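Our visit to Clarner's open day

Tuesday, February 9, 2021

Got back from the Clarner open day an hour ago and I want to write this up while I still have my notes in order. We've been talking since October about what to buy for the new bench, and I came home with a much better shopping list than the one I left with!

The day started in the front hall with coffee and a short talk on how Clarner plans its own purchases. They write down the job first, then the floor space, then who will look after the thing, and the price comes last. I liked that a lot. Our own spreadsheet starts with price and has no column at all for upkeep, so that changes tonight.

Next came the Sultana room, where the bigger cells are. Lovely machines, very smooth, and far beyond us. A full cell needs its own power feed and a guard fence, and the lead time they quoted was 33 weeks. I stayed longer than I should have (the tool changer is a joy to watch) and nearly missed the slot for the small arms.

And the small arms were the best part of the day. The bench setups are called Sivia, and they're meant for handling practice and trials before you commit to anything large. You buy the arms in pairs, plus the frame, floor and wall panels, and you can put the frame together yourself in 2 days if you have the tools. What I wanted to know was what gets left out of the quote, and the staff were very open about it. Spare gripper fingers, for one. Cables, for another, as they flex all day long. They also told us to set money aside for things to pick up, and toy bricks are as good as anything: cheap, tough, easy to replace.

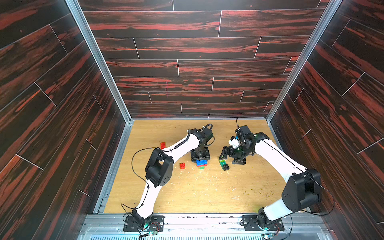

The other cost I had never thought of is time. Somebody has to set the pieces out again between runs, sweep the floor and check the bolts, and on a busy week that eats a morning. Clarner puts those hours in the budget as a line of their own. We'll do the same.

I also asked about Nustum, the service plan. It runs for 2 years and covers parts and phone help but no site visits. For a single bench I think we can skip the visits, though I'd like to hear from anyone who has gone that way.

So my plan is to ask for one Sivia pair this spring, with a spares box and the Nustum plan, and to leave the big cell alone until we've had a full season of practice. The quote should come by email next week, and I'll post the numbers once I have them. Parking is behind the building, by the way, and the lunch was great!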